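Distbridge Sorting and Tidying Group
Minutes of the March meeting, held in the Gallardo room, 7.30pm
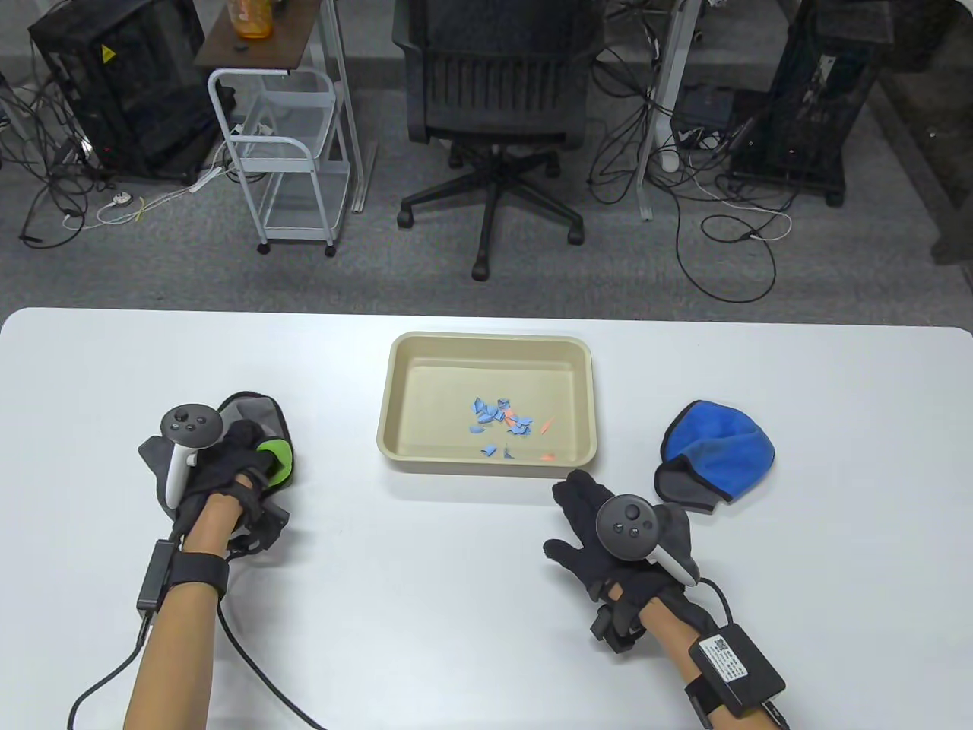 Paper scraps in the beige tray, with a mitt on either side.

Present: eleven members, plus two visitors who had read the notice in the library and were made very welcome. Apologies were received from three members.

1. Minutes of the last meeting
Agreed, with one correction. The drawer dividers went to the Triser playgroup and not to the Triser lunch club, although the lunch club would still like some if there are any going.

2. Matters arising
The shelf labels have arrived and they are lovely – big clear letters and a good strong glue. The first cupboard has been done already. The second cupboard will be done once the jam jars have been moved out of it.

The kettle is still slow. Left for now.

3. The small scraps table
This took up most of the evening and everyone had something to say, which was a treat after February! The idea is a table where people can practise sorting and clearing very small things, beginning with torn paper in a shallow tray. The beige tray with the rounded corners was praised by all. The raised rim stops bits wandering off over the table, and even the pale blue paper shows up well against the beige.

There was a good long talk about colours. At present it is mostly light blue with a little orange, and several members liked it that way, as finding the few orange pieces among the blue is a nice job in itself. One member would like green added. Another felt that three colours would be too fussy for a first go, and that green could come in for people who have done the table before. Agreed to stay with blue and orange until the summer and then look again.

Size of the scraps was also raised. Torn was preferred to cut, as torn edges catch a fingertip more easily and nobody has to get the scissors out. It was asked whether old envelopes could be used. Yes, but without the windows.

The white tabletop was thought a great success. Crumbs, fluff and stray paper can be spotted straight away, and it wipes down in no time.

ACTION: tear up a second bag of blue paper and keep it with the tray.

4. Mitts
The fabric mitts came next. The bright blue fleece and grey one had plenty of admirers, and so did the grey one with the green patch. It was asked whether a mitt or bare fingers is better for gathering up paper. Views were strongly held! Those in favour of mitts said a fleecy surface gathers a whole heap in one sweep. Those against said you then spend just as long picking the bits out of the fleece. It was decided to try both ways at the next practice evening and report back.

Washing: mitts to be shaken out over the bin first, then washed cool and dried flat. Please do not put them on the radiator. The Gruduvent laundry has kindly offered to take a batch with its own small loads, and a note of thanks will go to them.

It was also agreed that mitts should be put away in pairs of the same size, whatever the colour. A peg bag was suggested for the odd ones.

ACTION: bring a peg bag.

5. The great button count
The result everybody had been waiting for. The donated buttons have now all been sorted and the total is 3,331, which got a round of applause. Of these, 974 are plain white shirt buttons and 288 are brass or brass-coloured. A further 21 could not be put under any heading at all and were passed round the room with much delight. The favourite was shaped like a small teapot.

The white ones will be strung in tens for the mending table. The brass ones go to the costume cupboard at Triser, who asked first. The odd ones will stay with us in a jar on the windowsill.

6. Storage
The trays are to be stacked no more than four high, with the scraps emptied into a labelled bag beforehand. Last time a full one went into the stack and there was paper down the back of the cupboard for weeks.

There was a suggestion that the chairs be moved well back from the tables during practice, so people can stand and reach across comfortably. Tried on the spot and liked by everyone. The carpet will still need going over at the end of the night – paper gets everywhere, and grey carpet hides fluff better than it hides orange scraps.

ACTION: sweeper to be kept in the Gallardo room and not in the corridor.

7. Spring table sale
Space for two tables has been booked. One will have sorted haberdashery in small bags, the other a have-a-go tray for visitors. It was felt that a bowl of dried beans would be a good second have-a-go, being easier for small children than paper. Prices to be settled in April.

8. Any other business
A spare tin of wood polish is going free. The biscuits were excellent and the recipe has been requested.

One of the visitors asked whether beginners may come to practice evenings. Yes, please do!

Next meeting in April, same room, same time. Bring any egg boxes you have been saving.

The meeting closed at 9.10pm.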